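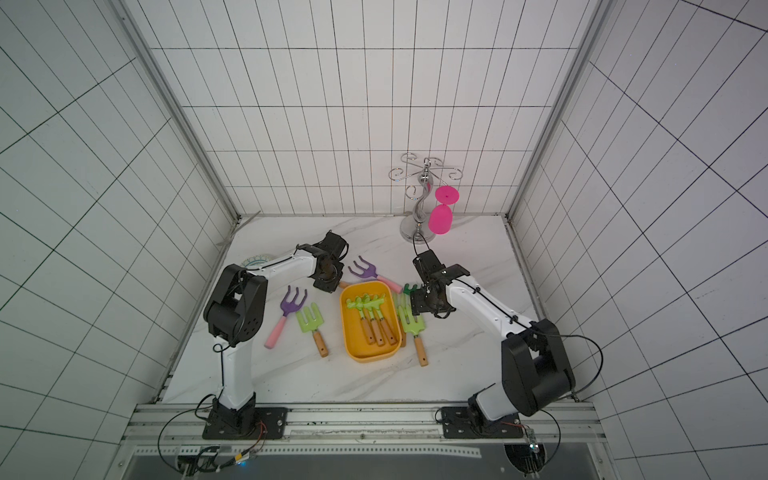
Unit 5 handout: Gathering demonstrations, and what to believe about them

Read this before the lab session. It replaces the chapter on data collection, which was written by people who had a product to sell and reads like it.

5.1 What we are doing in this unit

In units 3 and 4 you trained small policies on demonstrations somebody else had collected. You had no say in how they were made and most of you never asked. In this unit each group plans and records its own set, on the two-arm cell in the Cirna lab, and then hands it to another group for training. You will be graded on the set and on the notes that go with it. You will not be graded on whether the other group's policy works.

The task is sorting the toy rakes into the yellow tray. The green ones with wooden handles go in. The purple ones with pink handles stay out. The lab calls this task Nullano, and the name is on the shared drive, so use it in your folder names.

Each group records 60 episodes. An episode starts with both arms at rest and ends when the operator presses stop. Failed episodes are kept and labeled as failed. More on that in 5.4.

5.2 The usual claim

You will read, in nearly every paper on imitation learning, some version of this: collect enough demonstrations of a skilled operator doing the task, with enough variety, and the policy will pick up the task. Every part of that sentence needs a question put to it.

Enough demonstrations. Enough for what test? If the test layouts are drawn by the same hand, on the same afternoon, from the same habits as the training layouts, then a fairly small set will look like plenty. The number in the paper tells you how many episodes were needed to pass that paper's test. It tells you very little about yours.

A skilled operator. Skill at teleoperation is partly skill at hiding trouble. A practiced operator lines up the gripper early, comes in square to the handle, and never gets into the awkward positions the policy will get into on its own. The policy then sees no examples of getting out of them. We covered this in unit 4 under drift. It hasn't gone away.

Enough variety. This is the one that gets waved through most often, so it gets its own section.

5.3 Variety on paper and variety on the floor

Look at the Nullano layout as it is normally set up. There are four lime-green rakes in the tray, close to parallel, with their heads together at the top end. There are more rakes around it: purple ones on the left and above the tray, green ones on either side. Behind all this stands the chrome rack with the pink wine glass hanging from it, and at the far left there is a plate with a blue pattern on the rim.

Now ask what a policy could learn from a stack of episodes that look like that.

It could learn that green goes in and purple stays out. That is what we want.

It could learn that anything with a wooden handle goes in. In this set of objects that is the same rule, and no result on these objects can tell the two apart. You would need a green rake with a pink handle, or a purple one with a wooden handle. We don't have either. Write that down in your notes as a limit of the set. Don't write that the policy "recognizes color."

It could learn that handles inside the tray point toward the lower edge. Is that part of the task? The task sheet doesn't say. If every one of your operators lays the rakes down that way, you have put a rule into the data that was never written anywhere, and the group that trains on it will have to guess whether you meant it.

It could learn that the purple rakes sit on the left and above. If they mostly do, the right arm may never have a reason to pass one over, and you will have trained half a robot to sort and the other half to pick up whatever is nearest.

It could learn something from the rack. The rack belongs to another task and has nothing to do with rakes, but it is in view, it is shiny, and it stands close behind the space where the arms work. If it stays in one place for all 60 episodes, then moving it becomes a new condition, and you have no evidence about what happens. Same with the plate.

None of this means the layout is bad. It means that a single layout, repeated with small nudges, is a single layout. Moving a rake the width of a finger between episodes is not variety in any sense that should comfort you - it's noise, and the policy will average over it.

What I want to see in your plan is a written list of what changes between episodes, by how much, and who decides. "Randomized by operator" will be sent back. People are poor at random placement. They avoid overlaps, they keep objects away from the walls, they spread things out evenly, and they go easy on themselves toward the end of a session. Draw the placements from a script before you start and follow them even when they are annoying. Especially the ones with a rake half under another.

5.4 Failed episodes

The Awan recordings, which are the older set on the shared drive, contain 155 episodes and not a single failure. I don't believe that describes what happened at the rig. More likely the failures were deleted, and the log doesn't say so, and it doesn't say how many there were. I can't tell you whether the operator dropped a rake twice or forty times. Neither can anyone who trained on it.

For your own set:

Record everything, including the ones you abandon.
Label each episode as success, failure, or recovered. "Recovered" means something went wrong and the operator fixed it before pressing stop.
Add one plain sentence on what went wrong. "Left gripper closed beside the handle" is fine. "Grasp error" is useless.
Never re-record a placement because the first try went badly. If you do it anyway, keep both.

Recovered episodes may turn out to be the most useful part of the set. I say may. The evidence people quote for this is thinner than they let on, and in our own runs last June the effect showed up for one group and was missing for the next. You will have the chance to check it.

5.5 Two arms

A second arm doubles the hardware and does a good deal more than double the ways your data can be unclear. Before you record, decide as a group:

Which arm takes a rake that lies in the middle, within reach of both? Pick a rule. If you leave it to the operator, half the episodes will say left and half will say right, and some kinds of policy respond to that by sending both arms partway.

May both arms be over the tray at the same time? With grippers on either side of a tray this size, it's tight. If your answer is "only when it's safe," explain how the policy is supposed to know what you had in mind.

What does the idle arm do? In a lot of recordings it hovers, and drifts, and the drift gets learned along with everything else. Send it to a fixed rest position or accept the drift and say so.

The handoff question (one arm passing a rake to the other) is off the table for this unit. It makes a nice video. It makes a terrible first dataset.

5.6 The notes file

One page, plain text, same folder as the episodes. It should answer the following without the reader having to ask you.

What objects were used, and which ones were in view but not part of the task.
What was varied, what was held fixed, and how the placements were drawn.
How many operators, and which episodes belong to which. Use letters, not names.
When the cameras were last moved. If you bump one, start a new block.
How many episodes fall under each of the three labels.
What the set cannot show.

The last item is the one I read first. A group that leaves it blank, or writes "none known," loses the marks for the whole file.

5.7 On success rates

The report that came with the Zondosach policy gives a success rate of 84 percent on rake sorting. You will be tempted to treat this as the number to beat. Before you do, try to find out from the report how many trials it was, who placed the rakes, whether the person placing them knew which policy was running, and what counted as a success if a rake ended up across the rim of the tray. I have looked and could find none of it. The number could be honest and careful. It could also be one good morning. As printed, you can't tell the difference, and a figure like that should carry almost no weight in your planning.

When you evaluate in unit 6, you will fix the number of trials in advance, fix the placements in advance, and have someone outside the group judge each trial from a written rule. It is slow and the rates will come out lower than you hoped. Report them.

5.8 Questions to bring to the lab

Write short answers and bring them on paper.

1. Name two rules, other than "green goes in," that would produce correct behavior on every episode your group plans to record. For each, describe a placement or an object that would separate it from the real rule.

2. Your best operator finishes an episode in half the time of your slowest. Should the set contain both? Argue it either way, but say what you would expect to see in the trained policy if you are wrong.

3. Suppose you are told that you may have either twice as many episodes on the standard layout, or the same number with the rack and the plate moved each time. Which do you take, and what would change your mind?

4. Read the Awan log. List everything you would need to know before trusting a policy trained on it. Stop at one page.

Plans are due in the course folder before your first slot on the rig. Groups without an approved plan can come in to practice driving the arms, but recording stays locked until the plan is signed off.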